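Workshop tips: trying out grippers, arms and cameras before you commit

By Riet Meijer

These notes are for people with a bench, a spare room and a plan to have an arm sort small things on it. Most of the trouble I've had came from comparing two setups on different jobs. Pick one dull job and give it to every gripper you are considering.

Start with letter blocks

Wooden alphabet cubes are the best cheap test piece I know. The sides are flat, the edges are square, and the printed letter tells you which way the cube was turned before and after a pick. Use different letters so your notes can say "missed the K" and mean something a week later. Colours help too if you want to check what the camera makes of red and blue.

Put one block on a flat square of cardboard and leave the others on the bare surface. The height change is tiny, but it is enough to catch out a controller that has been told every block sits at the same level.

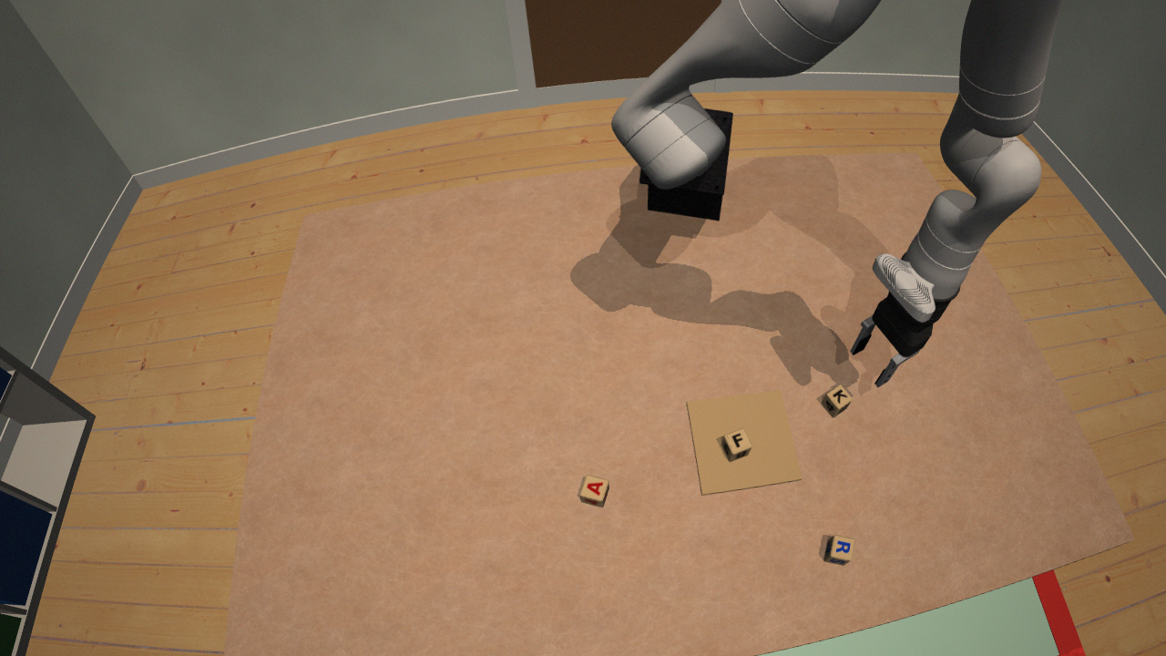 Run the job in simulation first if you can. I use Lirlow for this on an ordinary desktop and it saves a lot of wear on fingers. Set up the room with the floor covering, the shelves and the walls you will really have behind the work, as a camera that copes with a plain grey background may get muddled by a patterned one.

Write down the start position of every block. I give each gripper 16 tries per block and change nothing between them except the angle of the cube. If you start adjusting speed halfway through, throw the set away and begin again.

Choosing fingers

Two-finger parallel grippers are the sensible first choice for cubes. Look at these points before you look at the price:

Opening width. You want the block to fit between the fingers with room on both sides even when it is turned on the diagonal.

Pads. Plain metal fingers slip on smooth wood. A soft pad fixes most of that, but it wears, so keep a spare pair in the drawer.

Finger length. Long fingers keep the bulky part of the gripper away from neighbouring blocks. They also flex more.

The Useven fingers I tried were a bit short for my liking. The Moradi set was longer and easier to change over, and I have left it on since December.

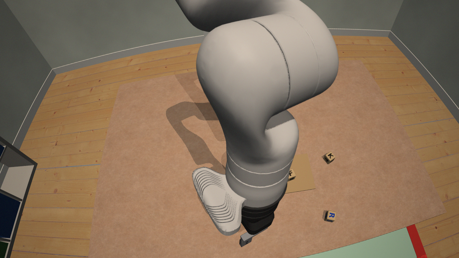
Cables deserve a mention. Leave enough slack for the wrist to turn right around, then tie the rest back along the arm. A cable that pulls tight at the far end of the reach will look exactly like a controller fault, and you can lose a whole Friday to it.

Where to put the camera

Try at least 2 views. One should be fixed, high up, looking over the whole work area. The other goes close to the gripper so you can see between the fingers. The fixed view is better for finding a block and the close view is better for the last bit of the approach.

A very wide lens near the gripper takes in most of the room, at the cost of bending every straight line in it. Calibrate with the lens you are going to use and don't borrow settings from another one. Small things also look a lot smaller through a wide lens, so check that you can still read the letter on a block before you settle on it.
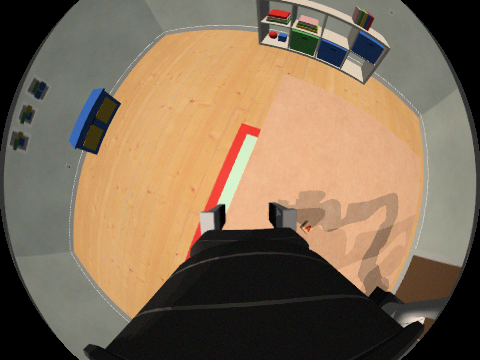
Page last changed: December

Shadows are the other thing to plan for. An arm working under a ceiling light throws its own shadow on the job, and the shadow moves when the arm does. If your picks get worse on one side of the work area, look at where the shadow falls before you touch the software. A second lamp from the other side will usually soften it. So will moving the rest position of the arm, and that costs nothing.

Floor or table?

Do your set of tries at both heights if you haven't decided. Working low gives you lots of space, but the arm spends its time stretched out. A table brings the job closer and makes it easier to reset the blocks by hand. Watch the front edge, though. Keep the blocks well back until you trust the stop positions, and set a lower limit on the gripper so the fingers can't be driven into the top.

If you have two arms mounted side by side, park the one you aren't testing and note where you parked it. It can still block a camera or shade a block.
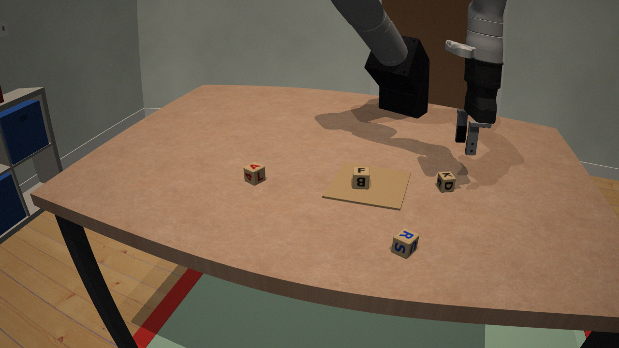
How many picks should I run before buying a gripper?
Enough that one lucky afternoon won't change your mind. My own log from Pitinura, the controller I use, shows nearly 3000 picks across all the fingers I've tried, but the ranking had settled long before that. Spread your runs over 7 days, do some in daylight and some under lamps, and compare the misses as well as the successes.

Keeping notes

A paper table on a clipboard is fine. Use one row per try with the letter, the angle, whether it was on the cardboard, and what went wrong in a few words - "slipped left", "closed early", "pushed it". Those few words are more use later than a percentage. Wipe the pads at the start of each session and write that down too.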